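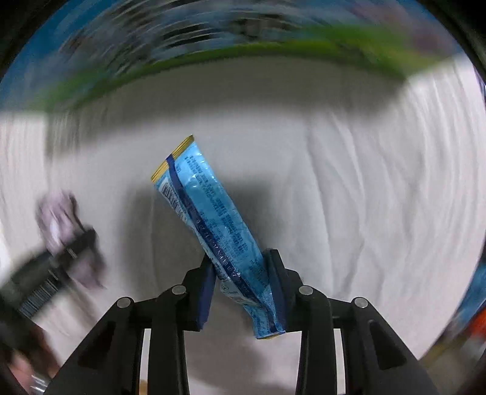 Pinza manual Cavov de dos dedos: valoración tras 11 semanas en preparación de pedidos

La usamos en el almacén de Skomgate para registrar agarres de envases flexibles, con los que después se ajusta la célula automática de picking. La maneja el propio personal de línea, en turnos de 200 agarres.

Mecánica. Los dedos trabajan sobre brazos articulados y las almohadillas cierran bien sobre film arrugado. En bolsas de snack conviene pinzar cerca de un extremo; el envase queda inclinado, pero el código de barras suele seguir accesible. Con sobres muy planos falla más: hay que levantar antes un borde.

Ergonomía. Mejorable. La estructura es ancha y tapa parte de la mesa. Nerys Landeg, del turno de tarde, pidió un contrapeso a los 3 días y el proveedor, Banham, lo sirvió en febrero – sin coste, pero sin instrucciones.

Efecto en el puesto. La célula asume ya las bolsas ligeras. De los 6 puestos de picking manual quedan 3; los otros pasaron a control de incidencias y a grabación de agarres. El trabajo es menos repetitivo en control y bastante más en grabación. Osian Parri negoció la rotación cada dos horas, que en el plan inicial no figuraba.

A favor: cierre uniforme, recambio de almohadillas sin herramientas.
En contra: volumen, manual escaso, formación a cargo del cliente.

Puntuación: 3 de 5.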